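Flodano Soft Toy Support
Ticket 3000: Porkum bunny, lavender, fur matting
Opened by: Tibor Vincze
Status: Open, waiting for customer

09:10
The fur on my bunny has gone matted after a surface clean. The long ears seem fine, including the pale pink lining, and the white patch on the tummy has kept most of its fluff. The purple fur is the problem. I used 200 ml of lukewarm water with a drop of Fuslow, put on with a sponge, and left the toy overnight away from the radiator.

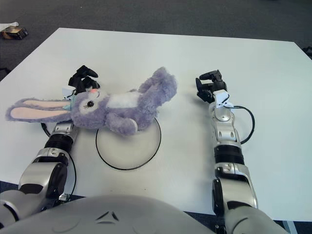
I have not put it in the washing machine. The label says surface clean only, and I'd like to know whether that still applies if the matting won't brush out.

09:45
Brushed with an old toothbrush, working towards the feet. A bit better along the back. No change on the front paws. 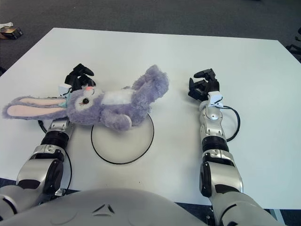
Huguette Kennedy replied that the label does still apply, and that matting after a sponge clean is usually soap left in the pile. She asked me to go over the fur again with plain water, blot it with a towel, and brush it while it was damp. No more Fuslow, and no hairdryer.

14:20
Done as asked. The towel came away with suds on it, so there was soap left in. I kept the water off the face and off the light blue trim by the head in case the colour runs.
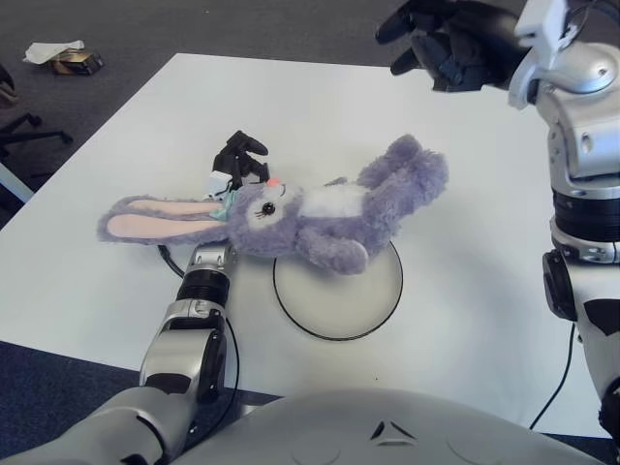

I will leave it until tomorrow and brush again. If the legs are still stiff after that I would like to know about the Prado brush, as the shop had none in.

14:55
Reference added to ticket by support:

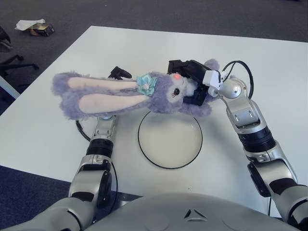 Flodano Care Manual, p. 100

Long pile: brush in short strokes, from the tips of the fur down to the base. Hold the fabric near the seam while brushing. Do not pull on ears or trimmings. Repeat once the toy is fully dry.

The Prado brush is stock number 592 and can be ordered by replying to this ticket. Please let us know how the legs are after the next brushing.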